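OK, thread time, because we just hit a number I've been staring at since May: 1742 demos in the training set!! Every one of them done by hand, by a person, with a gripper.

Quick catch-up if you're new. The project is called Utgate. We want one model that can do small boring household jobs in homes it has never visited. Folding a dish towel, putting a lid on a jar, that kind of thing. To learn that, it needs examples. So many examples.

We started in one room at Ustier and the first model was great... in that room. Move the table to the other wall and it fell to pieces. So now we go to other people's places, and I love this part way more than I thought I would.

The current count is 16 homes. Almost a third of the demos come from just two of them (guilty, they're both close to my apartment and one has excellent coffee). Fixing that balance is the big job for this winter.

A thing I've changed my mind on: messy demos. Early on I threw out any take where I fumbled. Then we trained a version with the fumbles left in, as long as the person recovered and finished the job. It was so much better at picking things up on a second try! I went digging in the trash folder that same night.

What I do still throw out: takes where I stop halfway to think. The model learns the stopping. We had a week of a robot hovering over a mug like it was trying to remember its own name.

My routine now – 5 takes of a task, move everything, 5 more, then switch rooms. Lights on for one batch, off for the next. I also start from odd poses on purpose, low down or tilted way back, so the model doesn't expect every job to begin from the same neat spot.
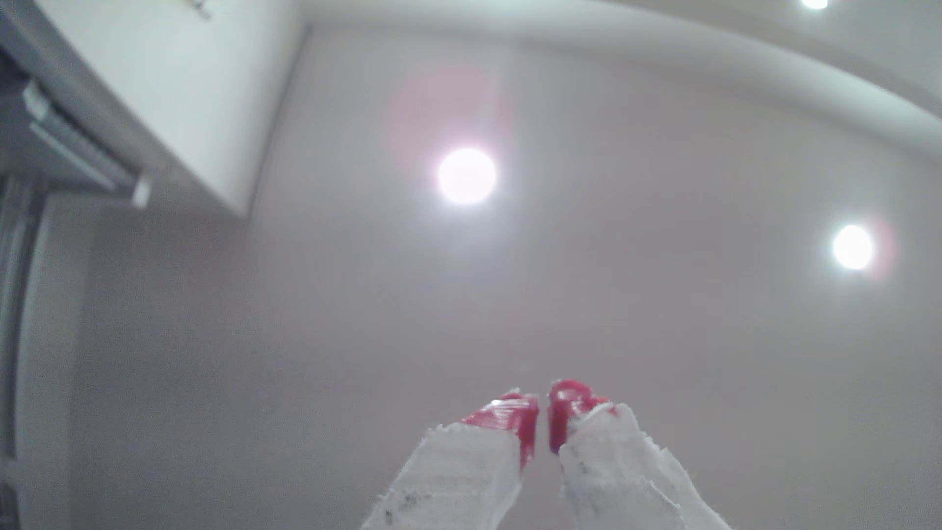 The other half of the work is labeling, and I'll admit I put it off. Each take gets a plain sentence, written the way you'd say it to a roommate. "Put the spoon in the drawer." We tried fancier wording for a while and it only made us disagree with each other.

For the tool people: labels and playback are both in Jorau now. Scrubbing through a long take used to freeze my laptop, and the new version just opens it. Huge for me. I got through a whole backlog with one bag of pretzels.

Next up is Âu, 3 new homes there and all of them with tiny kitchens, which we have hardly any of. I'm so excited about the tiny kitchens. Drawers that hit the oven door! Will post how the next training run goes once those are in.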